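4. The round table and the boxes

4.1 Choice of table

The first part of the study used rectangular tables only. People who sort and set out small goods on a rectangular table tend to take one side as the front, and the boxes end up in rows parallel to that side whether or not they have been asked for rows. Cabral and Usman had already noted this in the trial at Desska, where the wall-side edge of the table was hardly used. We wanted a surface that gave no such lead, and moved to a round table for the second part.

A round top has its own drawbacks. There is no corner against which to square a box, and a box placed close to the rim may overhang it at one end even when its middle is well supported. Three of the people taking part told us that they found it harder to judge the edge of the round table than that of the rectangular one, and one asked whether a line could be drawn inside the rim. We did not add a line, as it would have given people something to line the boxes up with.

The top is white. A beech top was considered, and was used for the pilot at Akinola, but there the grain was enough to make some people turn the boxes to follow it. Olaniyan went through the pilot notes and found the remark "straight with the wood" or something close to it in seven places. After that we decided on a plain surface.

4.2 Boxes

The boxes are rectangular and have straight edges. They came from Griltel in several colours, and we kept the orange ones for the round table. Against a white top an orange box is easy to find at a glance, and its outline can be traced later without much argument over where the box stops and the shadow starts. The pale grey boxes from the same order were dropped after the first Saturday for the opposite reason.

We also preferred a matte finish. Glossy boxes pick up the ceiling lights, and a bright patch on the lid can be taken for a label or a scratch when the placement is being coded. This matters more than we expected at the planning stage. Of the 856 placements coded in the second part, those made with the glossy boxes took the coders longest and led to most of the queries sent to Akande, who settled them. The glossy boxes were then put aside – they appear in the tables below only as a separate row.

The boxes were not weighted. Gebreyes suggested putting card inside to stop them sliding, but a heavier box is set down in a different way and the results could not have been compared with those from Desska.

4.3 Room and lighting

The room at Skenden was chosen for its open floor. The table could be approached from any side, which the Desska room did not allow, and people were free to walk round it before deciding where to stand. They were told which boxes belonged together and were asked to set them out so that another person could find them. Nothing was said about speed, spacing or pattern.

The floor was the one feature of the room that we would have changed. It is polished, and the lights overhead show in it clearly. We tried switching off part of the lighting, but the table then had a bright half and a dull half, and people kept to the bright half. An even light over the table with reflections in the floor was the better of the two, and it was used for all the sessions reported here. Blinds stayed down throughout so that the time of day made no difference.

Clothing was left to the people taking part. We had thought of asking for dark sleeves, to set the arms off against the table, and decided against it. White sleeves do come close to the colour of the tabletop, and where a sleeve lay across the rim in the recordings the coders marked the rim position as uncertain. Such cases are left out of the distance measures but are kept in the counts of groups.
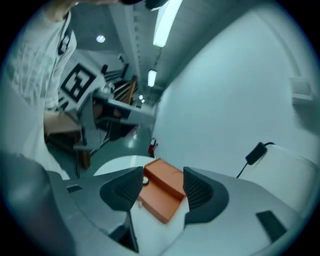
Skenden, January

Figure 4. Orange box at a tilt, with the white round tabletop and the polished grey-green floor behind. The ceiling lights are reflected in the floor as bright spots. A person in a white long-sleeved shirt stands to the left.

The box in Figure 4 shows the raised rim that caused us some trouble in coding. The rim is slight, but it runs along one upper side and can be read as the edge of a lid. Two coders working apart will not always choose the same line for the top of the box. We therefore took all angles from the long straight edges at the base, and used the rim only to tell which way round a box had been put.

Colour contrast was good between box and table and also between box and floor. The grey-green of the floor is dull enough for the orange to stand out from it, reflections included. The weaker contrast was between sleeve and tabletop, as mentioned in 4.3. Coders were asked to pause over these cases and to use the uncertain mark freely.

4.4 What counted as a group

Two boxes were treated as belonging to one group if the gap between them was smaller than the short side of a box. On the rectangular tables this rule had worked without changes. On the round table people often fanned the boxes out from the middle, so that the gap was narrow at one end and wide at the other. We measured at the narrow end. Akande and Usman recoded part of the material using the wide end instead, and the result is given with the other checks in section 7.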